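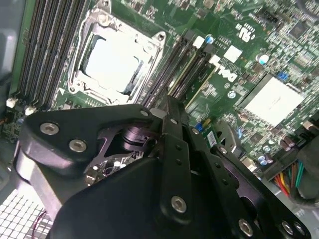

Photo: Tomoyo Nakajima / Folcombe

Review: Floleck Bench Cell Practice Pack

July 29, 2018

The Floleck Bench Cell Practice Pack is a set of written rules for small workshops that use robot arms on desktop computers. For £37 you get a ring-bound handbook of 208 pages, a pad of tear-off check sheets and two laminated cards to hang by the work area. There is no software in it. We have used it at Folcombe since June, mostly on memory and small parts work, and I have now read all of it apart from the annex on conveyor feeding, which we don't do.

The pack is meant to sit underneath the formal safety standards. It says so on the first page, and it tells you to do your own risk assessment before you open the rest. Anyone hoping to buy this and skip the assessment will be disappointed.

What it covers

The handbook has nine sections. The first three deal with people: who may start the arms, where they stand, what has to be said out loud before a restart. The middle sections deal with the machine being worked on, and the last ones with records and faults.

The people rules are good and short. One person holds the restart, and hands it over by name. Hands stay out of the case until the arm has been stopped, and a pause on the screen does not count as a stop. We had a version of this already, but ours was spread over several emails.

The section on open cases is the one I would pay for. Loose power leads are to be moved clear of the arm's path or tied before any motion near the board, and the path has to be checked with the gripper at its widest, since the linkages stick out further than the fingers do. We used to plan for the fingertips alone. When the gripper is down over a board with memory slots on both sides of the processor socket, there is a lot of metal and plastic close to the linkages, and a path that suits the tips may not suit the rest.

It is also firm about sockets. If the processor socket is in the working area, the rule is to approach from the side with the fewest tall parts and never to park above it. Danilo Agbayani, who writes most of our motion programs, thought the no-parking rule was fussy. He has kept to it all the same and the programs are no longer for it.

Static gets four pages. They are clear, but they assume a mat and a bonded bench, and say very little about grounding the gripper itself. I would have liked more.

Fixtures and small parts

The fixture rules are simple. Every part that leaves the case has a set place to go, the place is fixed to the table, and the arm does not let go until the part is held by something else. Slots for thin parts should be kept apart from pockets for wider ones. The holder should be a colour that lets a dark part show up against it, and ours is grey, so we passed that without trying.

Thin strips are treated as a case of their own. The handbook asks you to grip low, line up below the opening, stop, and check the angle before going further. That stop costs a little time on each cycle. We tried leaving it out for a morning and went back to it.

The force advice is the weakest part of this section. It suggests a starting limit of 800 grams for thin parts and then tells you to adjust "as experience allows". A new user has no experience to go by. A short table of part types would have been far more use.
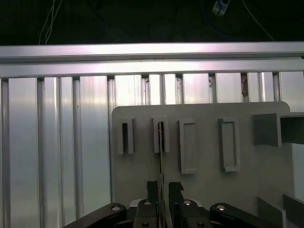
Check sheets and wall cards

The check sheets are a single side of paper. They ask for the case model, the state of the cables, the tool fitted, the fixture in use and the name of the person holding the restart. Filling one in takes less than a minute. The boxes are too small for normal handwriting, and the line for cable routing is too short to be useful.

There is also a line for "items on the table not needed for this job", which seemed odd to me at first. It has turned out to be the line we argue over most, and the table is tidier for it.

The wall cards are fine. The restart card is readable from the far side of the bench. The fault card is too wordy, and we have rewritten ours.

Working with two arms

We run two arms over the same table, and this is where the pack starts to feel thin. It gives one rule for shared space: only one arm may be inside the open case at any time, and the other must be outside it and still. For a first setup that is sensible.
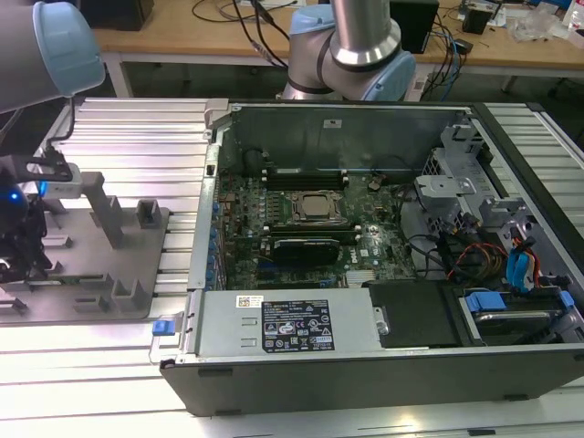

For daily work it is slow. A desktop case on its side takes up a good deal of table, and the jobs at the power supply end have little to do with the jobs around the processor. We would like a rule that splits the case into zones, with a clear gap between them. The older Sikier guide does have a zone rule, though it is badly explained and the drawings are poor. Until Floleck adds something similar we are following the one-arm rule as written.

The handbook also forgets the cables on the arms themselves. It has plenty to say about leads inside the computer and only a single paragraph on a cable that hangs down from an arm to its gripper. Ours are now checked at full reach before each new program, and Tomoyo has written that on to the sheet by hand.

How it compares

The Sikier guide is longer and costs more, and is better on shared space. The Layug notes are cheaper but stop at single-arm work and have no check sheets. For a small workshop with one arm, I would buy the Floleck pack. With two arms I would still buy it, and borrow a copy of Sikier for that one chapter.

Good: clear restart rules, strong section on open cases, quick check sheets.
Less good: force advice, static at the gripper, two-arm work, small boxes.

Refill pads for the check sheets are sold separately.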